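Workshop Tips: Teaching a Two-Arm Bench by Remote Control

Compiled by Anouk Brouwer for the Brolbridge shared workshop

These tips cover teleoperated demonstrations on a two-arm bench: an operator moves a pair of leader handles, the bench arms follow, and the joint positions and camera streams are recorded together. A policy is trained from the recordings afterward. Most of what follows applies equally to hand-guiding, where you hold the arm itself and push it through the motion. The last section lists the differences.

The task used throughout is sorting and capping markers. It is cheap, the parts are easy to replace, and it contains most of the problems you will meet in a kitchen or tool-drawer task: thin objects, objects that roll, objects that touch each other, and one step that needs both arms.

1. Write the task down before you touch the handles

One sentence, with a start state and an end state. "Markers begin in a loose pile in the middle of the table; markers end in a row, tips toward the back wall." If two operators read the sentence and would stop at different points, rewrite it.

Leave out anything the cameras cannot see. "Cap pressed on firmly" is a poor end state, because a cap that is seated and a cap that is resting look the same from above. Use "cap on barrel, both grippers open and clear" and check the fit by hand between episodes.

2. Start from a pile, but a modest one

A pile is harder than a row and you will want it in the data. Spread it by hand so the markers fan out and at least one barrel has a free side. A gripper with two fingers needs room on both sides of what it is picking up, and a marker wedged between two others has to be nudged loose first. Nudging is a legitimate part of the demonstration. Do it slowly and do it the same way each time.

Mix the colors. If pink always sits on the right, the policy learns that the right side is where you reach.
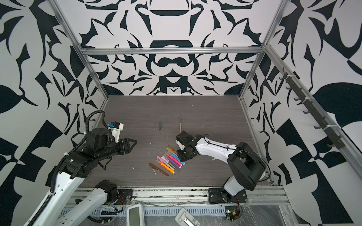

Keep one arm still while the other makes its first contact. New operators tend to move both handles at once, and the idle arm drifts into the wrist camera's view or knocks the pile. Park the idle gripper open, pointing inward, a hand's width above the table. From there it can join in without a long travel move, and the parked pose becomes a consistent feature of every episode.

3. Approach from above for barrels, from the side for caps

A barrel lying on the table is best picked with the gripper pointing down and the fingers closing across the barrel. Lower until the finger pads are level with the middle of the barrel, pause, then close. If the fingers touch the table, back off slightly before closing, or the arm will load up against the surface and spring when you lift.

A cap is short and will shoot out from under a vertical grip if the pads meet it off center. Standing caps are easier from the side with the wrist low. For a cap lying down, roll it against a barrel first so it has something to stop it.

4. Pause at the decisions

Hold still for a beat before each grasp and each release. The pause gives the recording a clean marker for the change of phase and gives you time to see whether the grip is centered. Do not pause anywhere else. Long hesitations in free air teach the arm to hesitate in free air, and they are tedious to trim.

5. Keep the bad starts, drop the bad ends

An episode with a missed grasp followed by a calm second attempt is useful. The policy will miss too, and it needs to have seen what to do next. An episode that ends with a marker on the floor is of no use for this method of training. Label it as failed and move on.

Our rule: up to two recoveries per episode. At the third, stop, reset and record again.

6. Count episodes, not hours

Thenmozhi Rodrigues ran our first marker set and stopped at 116 episodes, of which 100 went into training. That was enough for picking from a loose pile and laying down a row. It was not enough for capping, where the two arms must meet in the air and the tolerance is small. Plan on a separate, larger set for any step with a mid-air meeting. The Farkby bench keeps a shared library of almost 1,000 short pick episodes, which helps with reaching and grasping but does nothing for the two-handed part.

Record in blocks of 8, then get up. Quality falls after that. You will see it first in the release, where tired operators open the fingers while the wrist is still moving.

7. Lay down in the same direction every time

When the end state is a row, choose a direction for the tips and hold to it. Place the first marker against an imagined line parallel to the front rail, then work to one side. Leave a finger's thickness between barrels. Packed tighter, the gripper will clip the last marker while placing the next, and the correction costs more time than the gap.

Set loose caps apart from the barrels. If they share a patch of table, the wrist camera has both in view during the final approach and operators start chasing whichever is nearer. 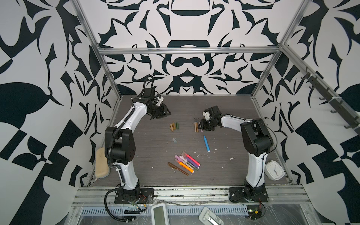
Release height matters more than most people expect. Open the fingers with the barrel touching the table. A drop of even a small distance sets a round barrel rolling, and the next episode segment then starts with a chase. After opening, lift straight up before moving sideways. A sideways move with open fingers drags the neighbor along.

8. Lighting and background

Do not change either during a block. We close the blind and use the overhead lights only, morning and afternoon alike. If you want variety in the background, change it on purpose between blocks and note it in the log.

Objects with clear or pale plastic parts are hard to see on a light surface. A matte tabletop helps. So does wiping it, although a few specks of debris do no harm and a real table will have them. Clear scraps when they are near the size of the thing being picked.

9. Cables

Check the slack before each block. Run each arm to its farthest reach and to its tightest fold and look at the conduit at both ends of the travel. A loop that tugs at full reach will pull the wrist off line, and the operator will correct for it without noticing. That correction is then in your data.

Keep cable loops out of the wrist camera's view where possible. Where it is not possible, fix them so they appear in the same place every time.

10. Reset honestly

The reset between episodes is part of the data. People get lazy and put the markers back where they are convenient. Two remedies work. One is to have a second person do the reset. The other is to gather all the markers in one hand and let them go from just above the table, then separate only those that cannot be reached.

Shift the whole group between blocks: center, then nearer the front, then toward each side. Note the arms' reach limits and stay inside them. An awkward grasp at full stretch is a poor lesson.

11. The log

We use a paper log in a Tomić binder next to the bench, and copy it into the Eralis project folder at the end of the session. For each block write down:

Operator initials
Task sentence, word for word
Starting layout (pile, group, row)
Episodes kept and episodes failed
Anything moved, replaced or re-zeroed

The last line saves the most trouble. A camera bracket that was bumped and put back "about right" in March cost us an entire set, and we only traced it through the log.

12. Hand-guiding instead of remote control

Hand-guiding is quicker to learn and gives a better feel for contact. Its drawbacks on a two-arm bench:

Your hands and sleeves are in the camera view. If you train from images, replay the recorded motion without you present and record the cameras on the replay.

Replay needs the objects in exactly the starting positions. Tape corners or a printed sheet will do for this.

One person cannot comfortably guide two arms through a capping motion. Use two people, or use the leader handles for that step alone.

Support the arm at the link and steer at the wrist. Pushing on the gripper fingers bends the pads and changes the grip for every later episode.

13. First run of a trained policy

Use one arm's task first, at reduced speed, with a hand on the stop button. Begin with a layout close to the middle of the training data. If it reaches correctly and then closes on air, look at camera alignment before recording anything more. If it hovers over two markers and picks neither, the demonstrations probably disagree about which to take first. Agree on an order, such as nearest to the gripper, and record a new block that follows it.

Change one thing between runs and write it in the log.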